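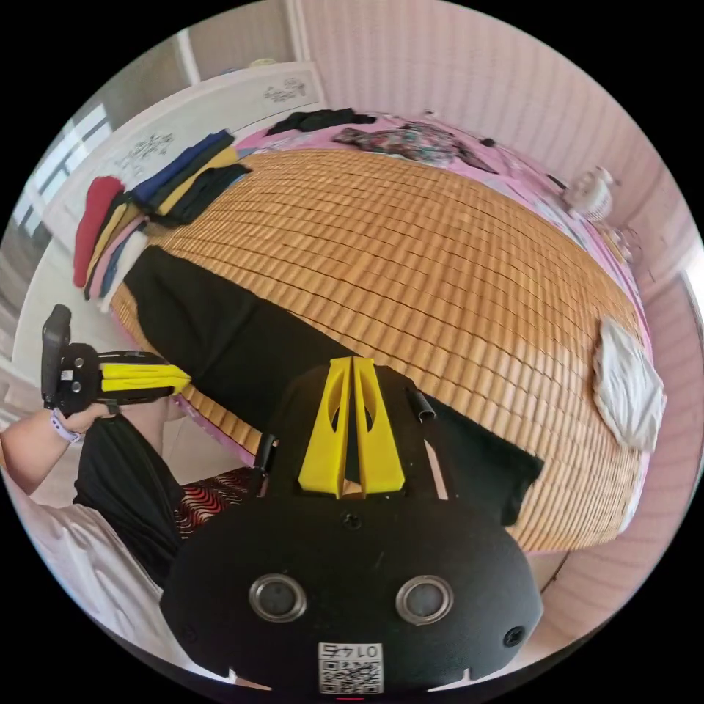

*Two hand-held grippers with yellow fingers, one of them marked 0147.*

**Drerholm Distillery to Release Bona, a Nine-Year-Old Apple Brandy**

November 27, 2022 – Drerholm Distillery is very happy to share the news that Bona, the apple brandy so many of our tasting room guests have asked after over the years, is ready to leave the cellar. It was distilled from the fruit of a single harvest, has spent nine years in oak, and goes on sale this week in our shop and through our longtime distributor, Fisetti.

The release comes to 3,724 bottles, drawn from six large puncheons that sat side by side along the north wall of the old barrel house. We bottled it at 48 percent alcohol by volume, a touch stronger than our regular brandy, and we left it unfiltered, so a little haze in cold weather is perfectly normal and will clear up once the bottle has been in a warm room for a while.
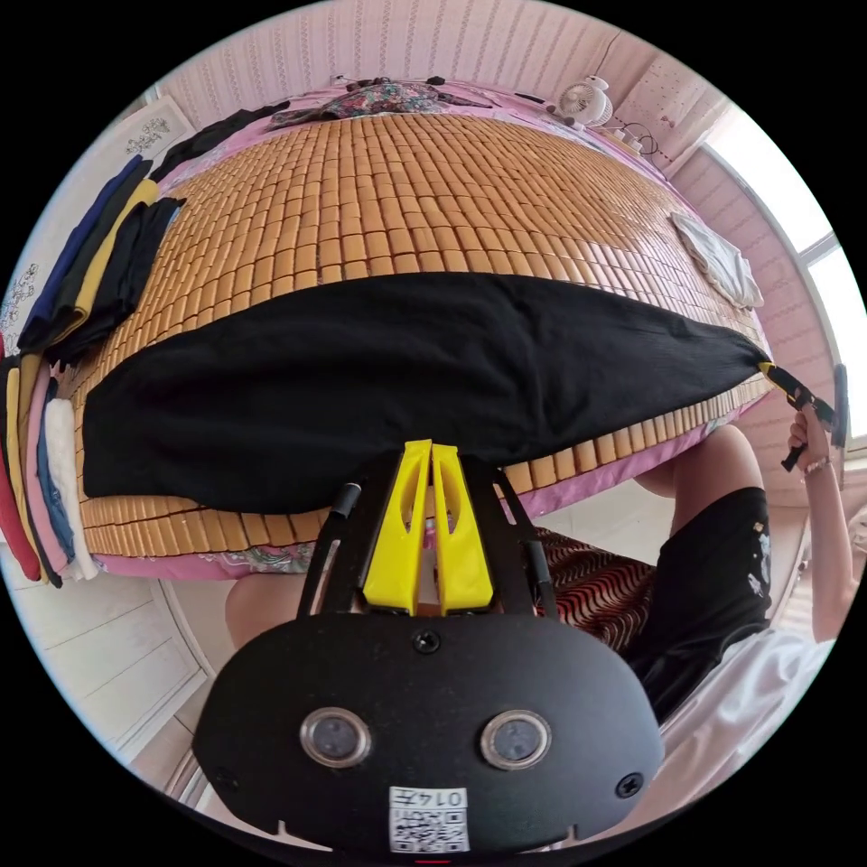
All of the apples came from Munasinghe Orchards, our neighbors across the creek, who have been selling us their late-season fruit for as long as we have had a still to put it in. Most of it was sharp cider fruit with a few bins of russets mixed in. We pressed it slowly, let the juice ferment through the cold months without hurrying it along, and ran it twice through our smaller copper still.

As for how it tastes, we would much prefer that you pour a glass and decide for yourself! Our own notes from the last tasting mention baked apple, orange peel, toasted walnut and a bit of clove, with a dry finish that hangs around longer than we expected. It is lovely on its own after dinner, and a small splash of water opens it up nicely. A few of us have also been pouring it over vanilla ice cream – we make no apology for that.

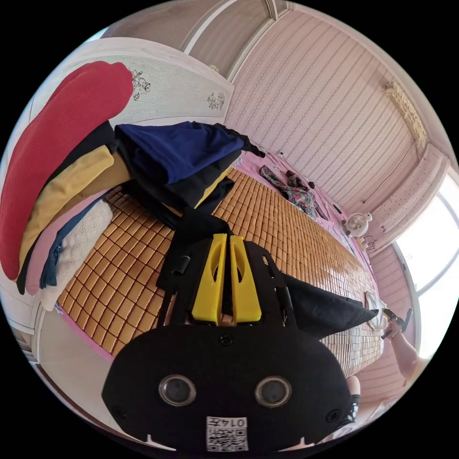

*A pile of clothing on a bed with a bamboo mat.*

Bona will be offered in 750 ml bottles, with a limit of two per customer while the first shipment lasts. Guests who joined our cellar list before May may reserve theirs ahead of time at the shop counter, and we will hold those bottles until the end of the year. Stores and restaurants should place their orders with Fisetti in the usual way.

The tasting room will be pouring small samples every afternoon it is open through the holidays, alongside our pear brandy and the spiced cider that people seem to want the minute the weather turns. Visitors must be 21 or older to taste or buy.

**About Drerholm Distillery**

Drerholm Distillery makes fruit brandies and ciders in small batches, using apples and pears grown close to home. The shop and tasting room are open to the public, and tours of the still house can be booked at the counter.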